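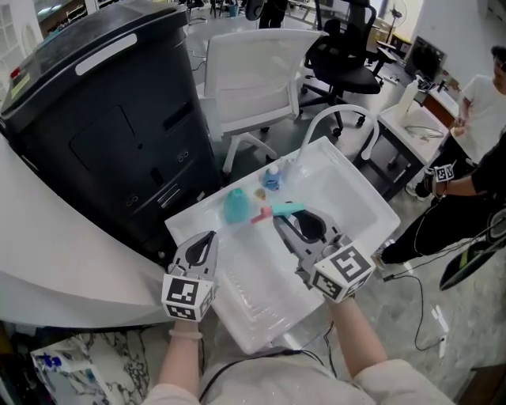
Household tips: preparing a written response to a draft law

Draft bills and regulations are often put out for public comment before they are debated. A household response can be prepared at the kitchen table in one evening if the papers are in order first.

Before writing

Print the draft itself and the explanatory notes. Keep them in separate folders, as page numbers will not match. Number the clauses in pencil in the left margin if the printer has dropped them.

Check the closing time as well as the date. Some consultations close at noon on a Friday.

Mark definitions in one colour and duties or offences in another. The meaning of "premises" or "relevant person" is usually set out near the end of the draft.

If the draft amends an older Act, open the current version of that Act alongside it. An amendment such as "in section 4, omit subsection 2" cannot be read alone.

Writing

Put the clause number at the start of each comment. Clerks sort responses by clause, and general remarks are filed separately.

Keep to the word limit. Where it is 1000 words, allow 425 for the main objection or point of support and divide the remainder among the other clauses.

State the change wanted in full, for example: "Clause 4, line 2: replace 'may' with 'must'."

Describe direct experience in plain terms. Leave out the names and addresses of other people unless they have agreed in writing.

Sending and storing

Delyth Dafis of Cuncombe, who compiled the checklist on which this page is based, advises saving the response as a PDF and printing the acknowledgement on the same day. Postal copies should go by a tracked service, with the receipt stapled to the back of the household copy.

Store everything in a flat box file away from the cooker and sink. Ink-jet pages smear in steam. Plastic wallets are suitable for printed sheets but can lift the toner if kept near a radiator.

Retain the file until the bill has passed or been withdrawn. If it is reintroduced in a later session, compare the clause numbers before sending the old comments again.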